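I got tired of slimy lettuce by August, so I changed how I set up greens for our salad nights — and I'm never going back to the big glass bowl!

## What you need

- 2 heads of green leaf lettuce
- a small bunch of something dark purple, for color
- a shallow metal pan
- a slotted insert that fits in the bottom of it
- a bigger metal tray with a wide rim

My pan came from Escobedo, the restaurant supply place out past the car wash, and the tray is an old Keda one I've baked cookies on for years.

## How I do it

1. Wash the leaves in a sinkful of cold water, swish them, and lift them out with your hands. Don't pour the whole thing through a colander or you'll dump the grit right back on top.
2. Spin them, then spread them on a towel for five minutes. Wash the purple ones separately if they're beet leaves (mine bled pink on a good towel once).
3. Put the slotted insert in the pan. Any water you missed drips down through it and your bottom layer stays crisp.
4. Pile the green leaves at one end and the purple at the other. Keep it fluffy — no pressing down!
5. Set the pan inside the bigger tray. Mine sits a little crooked and I leave it that way, it's easier to reach from my side of the counter.

The tray catches the stray bits, and you will get crumbs on there if you put croutons anywhere nearby. Wipe it between rounds or don't, I usually wait until everyone has eaten.

My neighbor Najwa Majali tears her leaves first. I keep mine whole and let people tear their own, and they seem to hold up longer in the fridge too. Cover any leftovers with a damp paper towel and use them up the next day, in sandwiches if you're sick of salad. 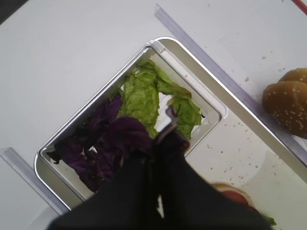

Oh, and dressing stays in a jar on the side until the plates are filled. Once it's on the leaves there's no saving them for lunch!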